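Section 4: How we spent the money

When we started in December we honestly thought the budget part of this project would take an afternoon. The department gave our team 598 dollars to put together a hand-held gripper tool, and since none of us had ever ordered parts for anything bigger than a science fair, we mostly made a wish list and hoped the total would come out all right. It did not! Our first list went well over, and we had to go back through it line by line, which in the end was probably the most useful thing we did all term.

We got quotes from two suppliers. Relberg offered a finished gripper with everything already put together, and it looked lovely in the catalog, but it would have eaten almost the whole budget before we had bought a single spare. Brelico sold the finger linkages, pads and hardware as separate items for 416 dollars, shipping included. We went with Brelico – it meant more evenings with a screwdriver, but we had 181 dollars set aside for spares and a little bit left for the jar of screws we knew we would lose.

The Adomaitis lab down the hall was kind enough to let us read their old order sheets, and from those we learned to budget for pads as something you use up, like printer paper. We had put them down as a one-time purchase. We also moved the camera mount to next term's request, where it will sit beside the Camard force sensor that everybody on the team wants and we can't yet afford. 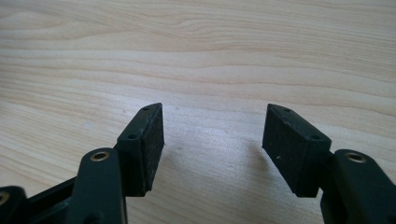
The pads are screwed on, so replacing a pair is a small job, and our plan for next term includes two spare sets. The linkages are a harder call. A single replacement costs nearly as much as a full set of pads, and delivery was slow enough last time that we lost most of a week waiting. We would like to keep one on the shelf, even if it means putting off the nicer carrying case.

For the next team, we have left our spreadsheet in the shared folder with a column for the quoted price and another for what we really paid, shipping and tax included. Please keep filling in both.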